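Unit 5: Steamed Buns, Serving and Holding

Read before the practical. Dough and shaping are in Unit 4.

Cooking
Fill the base to the line before the tray goes in. Leave space between buns, as they swell. Plain buns of the size we shape in class take 8 minutes from full steam. Keep the lid on for that time.

Resting
Turn the cooker off and wait 2 minutes with the lid ajar. A fast drop in heat can wrinkle the skin.

Plating
Lay the lid flat on the table, handle up. Have a dry plate next to the pot. Move one bun at a time and set it down with room for the next. Buns that touch while hot will stick and tear.
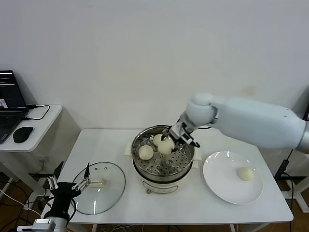 Zlatko Shehu adds that a square of parchment under each bun saves the bottoms, and that he would cut it before the dough is shaped.

Holding
Buns not served right away can go back on the tray, lid on, cooker off. After that, chill them. To reheat, steam for 5 minutes.

For your notebook
Write down the steaming time, the resting time, and how the skin looked when the bun was plated. Hand it in with your Unit 4 sheet.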